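Renby office workers swap commutes for garden plots

May 30, 2020

More people in Renby are spending their lunch break outdoors this spring, according to the town's garden association. The waiting list for a small plot at Clakadside has reached 300 names, and the association will open a second field in July.

Tímea Nyitrai, who works in accounting and has been at home since the offices closed, received her plot three weeks ago. "I was sitting all day in front of the computer and thinking only about bad news," she said. "Now I think about beans."

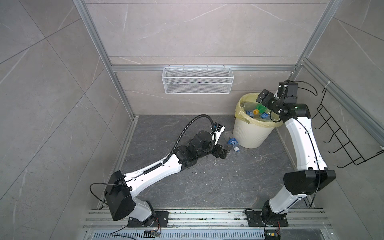 The new field lies behind the old Escobar bakery and will be divided into 42 plots. Preparing the ground will cost 3000 euros, and the association has collected 1359 euros until now. The local shop Gristus has promised to give the seeds.

Gardeners must keep distance from each other and bring their own tools. The common shed stays closed, but the water tap can be used in the morning and in the evening. Each plot holder is also asked to take home everything that cannot go on the compost, including bottles and plant pots.

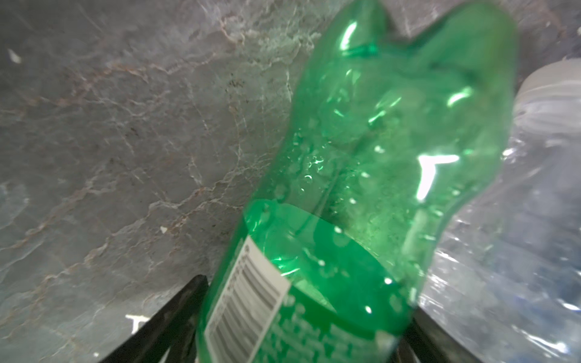
A dented green plastic bottle.

People who want a plot can write their name on the list at the Clakadside gate. Those who are already on the list do not need to apply again.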